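4.2 Surface condition of the tables

Somkiat Limsakul
1/1/19

The tables in the Antal dining room are used for meals, homework and sorting mail, often within the same hour. In the household diaries, people wrote far more about what stood on the table than about the table itself. When we asked them to describe the surface, most gave a color and stopped there. For this reason we did not rely on the diaries for surface condition and looked at each tabletop directly.

Two features were recorded. The first was the grain: its direction, the width of the bands, and whether the light and dark streaks could still be told apart at a normal sitting distance. The second was marks, by which we mean any spot, knot, stain, dent or scratch that a person clearing the table might stop to wipe. Knots were included on purpose. In the August interviews several people said they had tried to wipe one off, and a mark that gets wiped for no result still costs time.

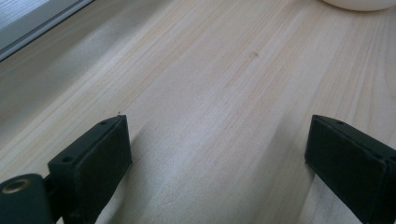 Daylight made the work harder than we expected. A pale wood near a window reflects enough light to hide the grain over part of its area, and the hidden part moves as the viewer moves. Raters working from one chair tended to call such a table clean. When they changed chairs they often changed their answer. We therefore asked each rater to view the table from 2 sides before filling in the sheet, and to write "not visible" for any part lost to glare – a blank was treated as missing.

Dark tables had the opposite problem. Crumbs and dried rings showed up well on them, but the grain was hard to follow, and the Clikar scale gave them low grain scores that had little to do with wear. We kept the scale as published and report grain scores for light and dark tables separately.

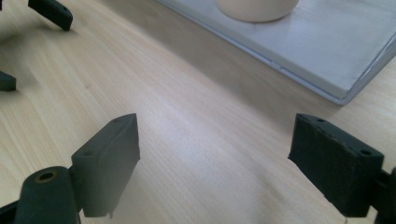
Figure 19. Light wooden tabletop with diagonal grain. A whitish reflection washes out part of the grain in the middle, and there is a tiny brownish-pink fleck on the left part of the table.

Very small marks of this kind were the main source of disagreement. One rater would enter a fleck as a mark and another would treat it as part of the wood. We settled these cases by going back to the sheet and asking whether the mark interrupted the grain. If it did, it was kept. The rule is crude, and it says nothing about whether the mark could be removed, but both raters could apply it without talking to each other.

Cleaning products were not controlled. Some households used a damp cloth only, and others used soap or an oil. We return to this in Section 5, where the Tonard wipe test is described.

Comments

Gendar: Did the raters know which households oiled their tables? It would change how I read the grain scores.

pinetop25: We have a pale table by a window and I can confirm the part about changing chairs. I only find the crumbs from the other side.

R. in the back office: The link to the rating sheet is dead for me.

Related items

Tonard wipe test: method and materials
The Clikar scale for wood surfaces, short form
What 500 diary entries say about clearing the table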